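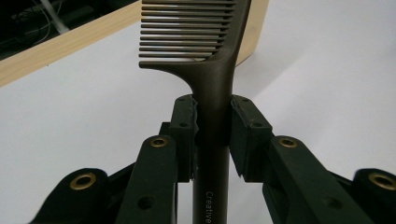

Household tips for people who teach robots household jobs, part two: tidying a comb into a cup. At Plenance we recorded 500 demonstrations of it in June with hand-held grippers, and the first 50 taught the policy mostly how to miss. Our best tip concerns where you take hold. Pinch the handle just below the point where the head curves into the stem, one pad on either side, teeth well clear of both. Grips taken lower down let the comb swing like a pub sign on the way to the cup, and the policy learned the swing with great devotion.

Vary the start, keep the grip. We moved the comb anywhere we liked between demonstrations, turned it, put it near the edge. The grip stayed the same. When two demonstrators held it in two different places, the trained arm went for the spot halfway between, with the confidence of a man assembling a shelf without the leaflet.

Open wide before you go in. Jaws spread well apart on the approach forgive a good deal of bad aim, and they cost nothing except a little elegance.
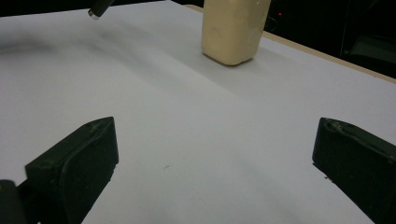
Norbert Borbély wrote in to ask whether all this fuss over grips doesn't simply hide a shortage of data. He would have recorded 600 sloppy ones and let the network sort it out. We did try a sloppy set, Norbert. It lost to a tidy set half its size, and it took Piroska Szalai most of an afternoon to stop mentioning it.

Throw out the hesitations. A demonstrator who pauses over the cup to think produces an arm that pauses over the cup, minus the thinking. Cutting pauses longer than 6 seconds helped more than any change we made to the model.

Use both hands, even for a one-handed job. Keep the idle gripper out over the board, jaws open, and don't let it wander.

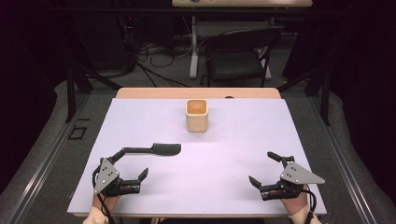
Cleaning up afterward

Wipe the pads with a barely damp cloth and let them dry before the next session. Check the lip along the gripping edge while you're there. Ours get replaced when they start to fray, or the week after, when somebody finds the box of spares.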